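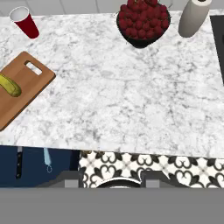
*Rendered view: white marble counter with gray veining, cutting board at left.*

# Marble countertops: frequently asked questions

Applies to counters supplied through the Jundport and Clandbridge showrooms. Last revised 19 October 2022.

## Material

**Is marble harder than granite?**

No. Marble is mostly calcite, which rates 3 on the Mohs scale. The minerals in granite are mostly 6 or above. A steel knife will mark marble, so cut on a board.

**What is the difference between polished and honed?**

Polished stone is ground through progressively finer abrasives until it reflects light. Honed stone is stopped earlier and has a matte surface. Both are the same material and both etch. Etches show less on honed stone - scratches also tend to be less visible.

**Will my slab match the showroom sample?**

Not exactly. Vein direction and density change from block to block and within a single slab. Customers can approve the slab itself at the Clandbridge yard before cutting. Bring the order number. Once the layout is signed, vein placement can't be changed without buying another slab.

## Etching and stains

**What is an etch mark?**

Acid reacts with calcite and removes a small amount of the surface. The result is a dull spot, sometimes with a rough feel. Lemon juice, vinegar, wine, tomato sauce and many bathroom cleaners will do it. Sealer does not prevent etching.

**How do I tell an etch from a stain?**

A stain is darker than the stone around it, or has a color. An etch is usually lighter or duller and shows best under low side lighting. Stains are treated with a poultice. Etches have to be re-polished or re-honed.

**Can I remove an oil stain myself?**

Usually. Mix baking soda and water to a thick paste, spread it past the edge of the stain, cover with plastic wrap and tape down the edges. Leave it overnight, then uncover it and let the paste dry completely. Scrape with a plastic tool and rinse. Old stains can need several rounds.

## Sealing

**How often should it be sealed?**

Test it every 6 months. Put a spoonful of water on the counter near the sink and wait 7 minutes. If the stone darkens under the water, reseal. If it doesn't, leave it alone. Sealer applied to stone that can't absorb it dries as a haze.

**Which sealer do you use?**

A penetrating sealer, applied in the shop and again after the seams have cured. We do not use topical coatings on kitchen work.

## Heat and cleaning

**Can I put a hot pan on it?**

Use a trivet. The stone itself tolerates a fair amount of heat, but sudden local heating can open a crack, most often at a sink or cooktop cutout. Seam adhesive softens before the stone is affected.

**What should I clean it with?**

Warm water and pH-neutral dish soap, then a dry cloth. No vinegar, no scouring powder, no bleach.

## Repairs

**Do you repair counters you did not install?**

Yes, if the stone is natural marble. The minimum charge is $300 and covers one visit. Chips are filled with tinted resin. Full re-honing is quoted separately after inspection.

**Who handles warranty claims?**

Philomena Flanagan at the Jundport office, extension 101. Include photos of the damage and the original invoice. Orders placed through the former Clillivham showroom are still covered under their original terms.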